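Can a Machine Tidy the Kitchen Yet? Report on the Laltusach Project

Term project, final report, March

1. Why we chose this question

In our course we read many articles which say that household robots will come soon. The same was said in older articles from the library. Our group wanted to look at a smaller question: which kitchen chores can a machine with one arm do today, in a normal kitchen, without a person helping it in the middle of the job?

We called the project Laltusach. The kitchen we used is the shared one on the ground floor of our residence. The arm belongs to the department and is controlled by a program named Dramani, which an earlier student group wrote and which we changed in several places. The objects were bought from a shop called Orkeck or were already in the cupboards.

2. What we tested

We selected chores that a person does almost without thinking:

Putting cups on a shelf
Wiping the worktop
Moving cutlery from the drying rack to the drawer
Returning cooking tools to their holder
Closing cupboard doors and drawers

Each attempt was limited to 142 seconds. If the arm dropped the object, pushed something over or reached the limit, we wrote the attempt down as failed. We did not give half points, although we discussed this for a long time. A cup which stands on the shelf in the wrong direction is still put away, so we accepted it.

In total we made 1,592 attempts, and 1,093 of them were successful. This number looks better than it is, as the doors and the cups were easy and we repeated them very often in the first weeks, when we were still learning how to use the program.

3. Results for the easy chores

Closing doors was the best one. The arm only has to push, and if it pushes a little too far to the left or right the door closes anyway. Cups were also good when they stood apart from each other. When two cups touched, the arm sometimes took both and lifted them some centimetres before one fell. We used plastic cups after the first afternoon.

Wiping was difficult to judge. The arm made the movement correctly, but it did not know where the dirt was. It wiped the clean part with the same care as the dirty part. For a shop counter at closing time this could be enough. For a family kitchen after dinner, we think not.

4. Cutlery and cooking tools

Cutlery was slow. Forks were the main problem, because they hook into each other, and the arm cannot feel this before it pulls. A person would shake the fork a little. We tried to program such a shake, and it helped in some cases, but it also threw one spoon behind the cooker.

The cooking tools were the most interesting part for us. The holder has a row of three openings in a flat rim, and tall grey containers hang under the two outer ones. The spatula, the slotted tool and the whisk stand together in the left container and overlap each other.
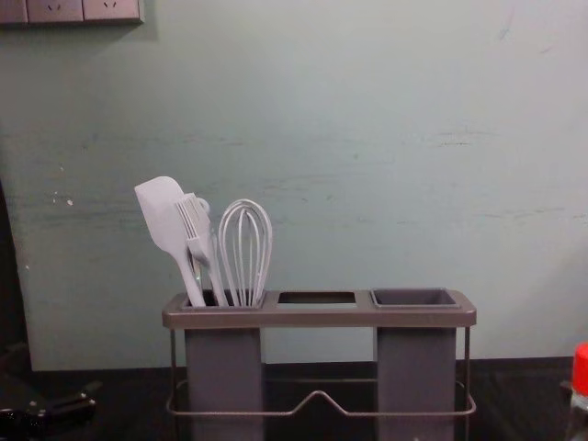
To put a tool back, the arm must hold it upright, find a free opening and let go at the right height. The middle opening caused many mistakes in our tests. It has no container below it, but for the program it was a rectangular hole like the others, and it often chose it. A person sees at once that a spatula does not belong there. We added a rule which says that the program must check the depth before it chooses a hole. After this change the choice of opening was much better, but the placing itself stayed unreliable.

The whisk had its own difficulties. Its wires are curved and there is much air between them, so the camera system saw the background through them and guessed the wrong distance. The solid head of the spatula was easier to find. Taking a tool out was also harder than we expected: when the arm pulled one, a second one often moved with it.

5. Comparison with a shop floor

For comparison we visited a small packing room of the firm Stivero, where a similar arm puts boxes on a belt. We watched it for 30 minutes and did not see an error. But the boxes all have the same size, the light does not change and no one leaves a bottle in the way. In our kitchen the things on the worktop were different every morning – other residents cook there too – and we had to decide if we should clear it before testing. We decided to leave it as it was.

6. What we would change

We should have divided the attempts equally between the chores from the beginning. We should also have measured the time a person needs, and not only the time of the arm. The next group can use our version of Dramani with the depth rule, and we recommend to begin with the tool holder, starting with one tool in each container and adding the second and third later.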